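The Blanket at Wurnbridge

The bus let my grandmother and me off at the wrong end of the lane, so we were late for the open day at Busar, and she blamed the driver the whole way up the hill. She was 81 that summer and had spent most of her working life in the laundry at the old Szulc hotel, down by the river. When the notice said there would be machines that learned to tidy bedclothes, she put on her good shoes and told me I was coming with her.

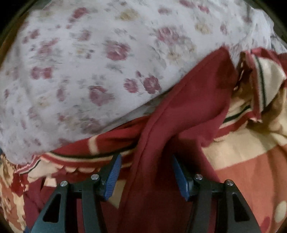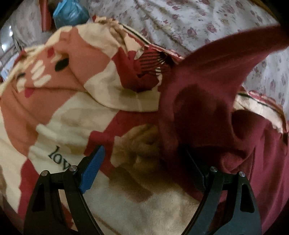

The bedding at Busar, with the gripper close to the maroon cloth in both.

There was quite a crowd in the upstairs room, and we had to stand behind a family with a stroller until they drifted off toward the lemonade. A young woman in a gray apron was working at the bed. She held the gripper in both hands, the way you might hold a pair of hedge clippers, and she explained to everybody, very patiently, that this was how the machines were taught. A person did the job first, over and over, and the machine studied what the person had done. The program was called Bodance, and the group had recorded 1064 tries at blankets alone since July.

"A thousand and sixty-four," said my grandmother, loud enough for the stroller family to hear. "I did that many before the Fourth."

The young woman laughed — a good, real laugh — and asked her if she would like to have a turn.

Well, I thought she would say no. She'd had trouble with her thumbs for years, and she didn't care to be watched. But she handed me her purse, and then her cardigan, and then (after some thought) her glasses, and she stepped right up to that bed as though the hotel manager had just rung down for it to be made.

She didn't touch anything at first. She stood and looked at the heap of roses and maroon and patchwork for so long that a man near the window coughed.

"You're going in at the middle," she said at last. "You want to find a corner, honey. A blanket will always tell you where its corners are, if you let it lie a minute."

So they found the corner together, the two of them, the young woman steering and my grandmother with one hand laid on top of hers. It slipped the first time, and the second. My grandmother said a word she had surely picked up at the laundry. Then the pads closed, and up it came, and she walked it backward across the floor in her good shoes, 5 slow steps, talking to it under her breath the whole time.

I had never seen her at her work. I was born long after the hotel closed, and all I knew of it was a towel with a blue S in the corner that we weren't allowed to use.

They kept her for 18 more tries. I ate a great many cookies and held the purse. When we finally went down the stairs, she asked me whether the machine would know that it was her, and I said I supposed it would only know the blanket.

She thought that over all the way to the bus stop — the right one, this time — and then she asked for her glasses back.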